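Club de Fútbol Americano Plilleleck
Acta de la reunión de pretemporada, sección sénior y cantera

Lugar: sala del polideportivo Flarnard. Se abre la sesión a las 19:30 con quórum suficiente.

1. Acta anterior
Se aprueba sin cambios.

2. Balance del ataque
El cuerpo técnico presenta los números de los partidos de preparación y la verdad es que dan muchas ganas de que empiece la liga. En el último amistoso se corrieron 178 yardas, con un juego terrestre variado y una línea que por fin llega junta al segundo nivel. El pase se quedó en 101 yardas, pero con los receptores juveniles ganando separación jugada tras jugada — ¡qué descaro tienen algunos! Se acuerda dar al corredor novato más repeticiones en tercer down y probarlo también como receptor desde el backfield.

3. Defensa y equipos especiales
Preocupa la cobertura de los punts. Se dedicarán a ello 15 minutos al inicio de cada entrenamiento. El pateador sigue con molestias y no forzará hasta septiembre.

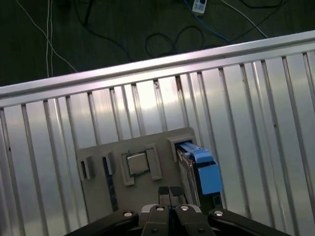
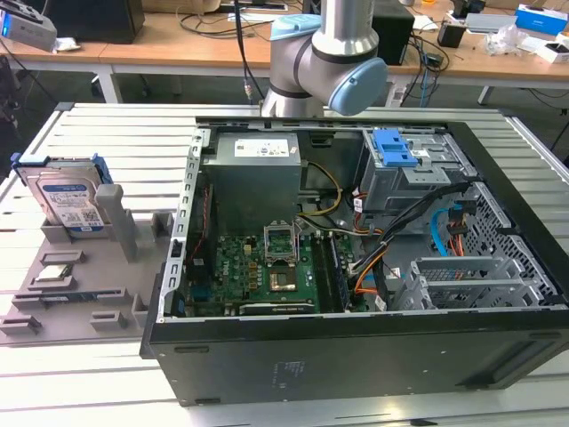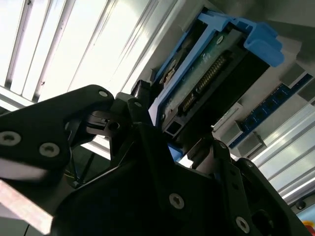

4. Cantera
Hay 200 fichas entre flag y contacto, la cifra más alta que ha tenido el club. Se felicita con un aplauso a los entrenadores de flag, que llevan todo el verano yendo a los colegios del barrio. Queda pendiente desdoblar el grupo sub-13, para lo que hace falta otra franja de campo los jueves.

5. Material
Flutex entregará los cascos revisados antes del primer partido. Se pide presupuesto a Dissanayake para las camisetas de visitante, en blanco y con el número más grande, que desde la grada no se leía. Se descarta por ahora cambiar los trineos de bloqueo.

6. Desplazamientos
El estreno es fuera de casa. Se aprueba fletar autobús y abrirlo a la afición, con salida desde el Flarnard a las 8:00. Quien quiera plaza debe apuntarse en secretaría.

7. Ruegos y preguntas
Se propone recuperar el bombo en los partidos de casa — aprobado por unanimidad y con mucho ruido. Se pregunta por la retransmisión en directo; se tratará en la próxima reunión.

Se levanta la sesión a las 21:10.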